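Project Report: Trial of the Prondeck Picking Kit for Shoe Parts
Group: Faith Kirui, Ryota Kobori, Peter Kubíček
Supervisor: Reiko Kuroda

1. Purpose

Our group was asked to try the Prondeck kit for one term and to say if a small shoe workshop could use it. The kit is sold by Vultardale and includes the grippers, the wrist cameras and the teaching software. The task we chose is simple to explain: the robot must take a shoe sole and place it on a board, with the toe pointing away.
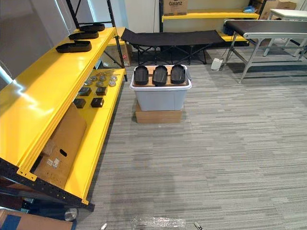
Soles on the yellow shelf and on the board over the bin. 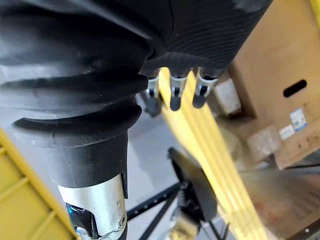 2. Setting up

The manual has 35 pages and is clear in most parts. The chapter on camera alignment was difficult for us, and Kiyoshi Nishimura from the Tsuchiya laboratory helped us to repeat it in November. After this the software accepted our settings without any error.

3. Results

We made 630 attempts in total. The kit did well when the soles had enough space between them. When two soles were touching, the gripper often took the edge of the wrong one – we could reduce this by teaching a slower approach, but we could not remove it. Glossy shelves were a second problem. Reflections from the lamps confused the camera, and we had to lower the brightness setting by hand.

4. Cost and service

Our quotation was 2653 euros with one year of support. We wrote to the support desk three times and always received a useful answer, although one answer took nine days.

5. Opinion of the group

We would recommend the kit for teaching and for short trials. For daily work we would first ask Vultardale for a better way to handle reflections. Peter would also like a longer cable for the foot pedal. The settings files are stored in the course folder, and the next group may use them freely.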